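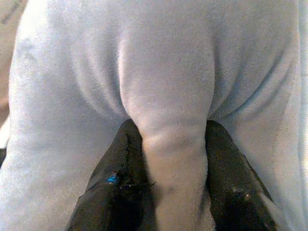
Everyone at Prindico wants more examples, and I've stopped asking what of. The Murakami set had 302 folding runs when I joined and the talk was already about the next batch. My own complaint is that we throw out the dull ones. Two fingers pinching a ridge of pale fleece make poor viewing, yet a learner that can't tell one layer from a bunched-up handful will never fold anything – it will just squeeze with confidence.

We cut 103 runs in July for being "messy." I would have kept them all and cut the pretty ones. A clean demonstration mostly teaches the machine that life is clean, and it is going to be let down.
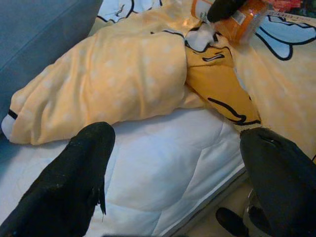
Jestside, our rival down the hall, clears the work surface before every run. I find this touching. Laundry in my house has never once been alone. A polka-dot sleeve lies up against some cartoon print, with an orange thing wrapped in shiny film on top, and the machine had better get used to it. Give me two hours of that over a week of tidy squares.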